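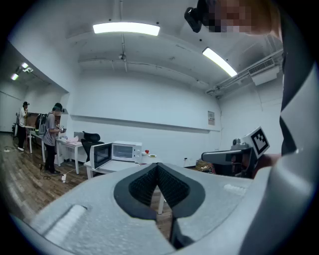
Ignacio Esteban reckoned we were changing the finger pads far too early, and that a pad with a bit of wear on it grips better than one straight out of the bag. I half agreed with him, so we stopped going by feel and wrote the upkeep routine down.

### 3.2 Looking after the hand-held grippers

The Hitcombe pair did most of the kitchen work, and by the end of April it had logged 2,406 episodes. Our rule now is a fresh set of pads every 1,000 episodes, or sooner if the ridges have gone smooth. I check them with the jaws closed. On our units the pads should meet at the upper tips and open out below, as they do in Figure 1, and if they touch lower down first I back off the linkage screw a quarter turn and try again. It's fiddly, and you'll want a decent lamp.

Marker cubes gave us more grief than pads ever did. They sit out on a metal mount where they cop every knock from a microwave door, and a cube that has shifted a little still tracks beautifully – just in the wrong spot! We lost 745 episodes to one loose grub screw before Siddiqui's calibration script flagged the drift. Each session now starts with a short reference task on a plate at the front of the table (the eggplant version is in Figure 2), and we compare the two cube tracks with the previous session's before anyone records anything else.
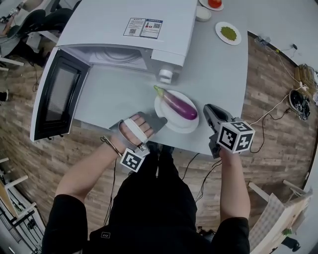 If the tracks disagree by more than our tolerance, the cube comes off, the mount gets a wipe with isopropyl and the whole lot goes back on with a dab of the low-strength thread locker. I tried the stronger stuff once and had to drill the screw out, so please don't. Cables get a tug test at the wrist end, then a look along their length for nicks. The Sternik bench units follow the same sheet, apart from the pads, which are a softer compound and get swapped whenever the Irnberg order turns up.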